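Altell Laundry Services - gallery, Zundemgate site

Quick page, sorry for the rough edges. People keep asking what the robot cell does to the jobs here so I put a few pictures up with notes. We do team kit for clubs and schools, 1382 pieces on a normal Sunday, more in November. Sorting and picking out of the baskets used to be all hands. Bad on the backs, everyone knew it. Now a part of it goes through the cell and the rest of us do checking, stains, folding and packing.

Looks like a red top with white stripes, draped over the front of the basket. Soft crumpled stuff like this is the slow part, shirts are easier then tracksuits.

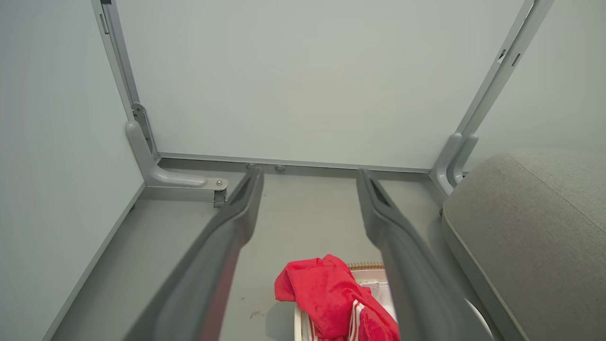 Did anyone lose their job over this?
The crew is the same size as before, but 3 of us moved from the sorting line to repairs and checking, same pay grade, and the early shift now starts at 6.

Training was two afternoons with El Fassi, who put the cell in. Mostly how to stop it, how to clear a jam, who to call. Could of used a third afternoon. The stop button gets tested every morning before the first load.

Next one, both arms on a red piece with white trim, held up over the basket. Green finger has the top edge.
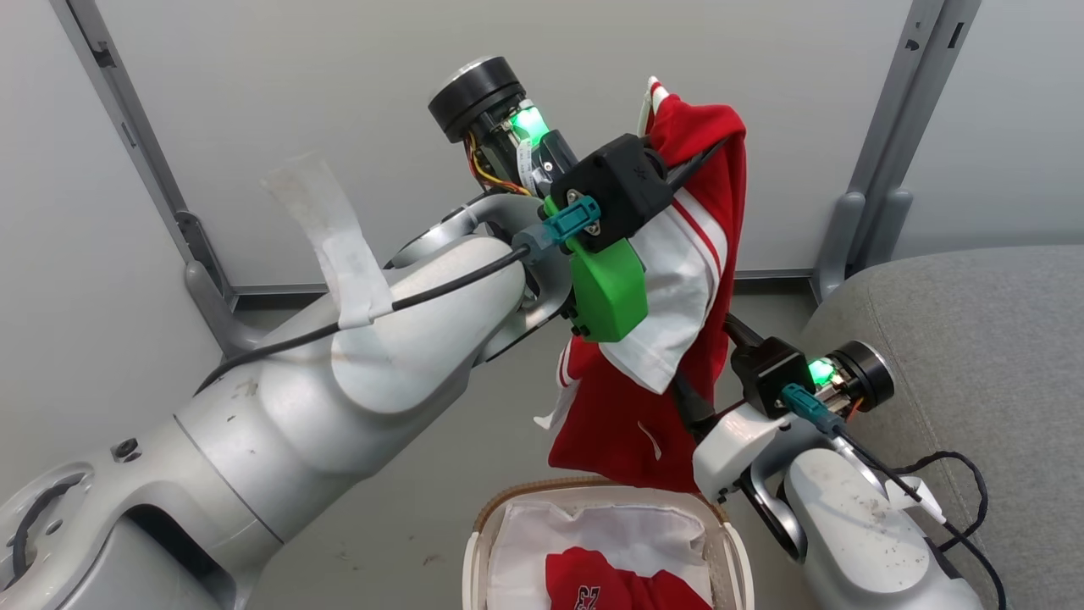 Complaints so far - the noise, and the log sheets, which are in the Prostalov system and take too many clicks. Also less talking on the line, a few people miss that. We swap stations at lunch now so no one is stuck on checking all day. More pictures when the second cell is in.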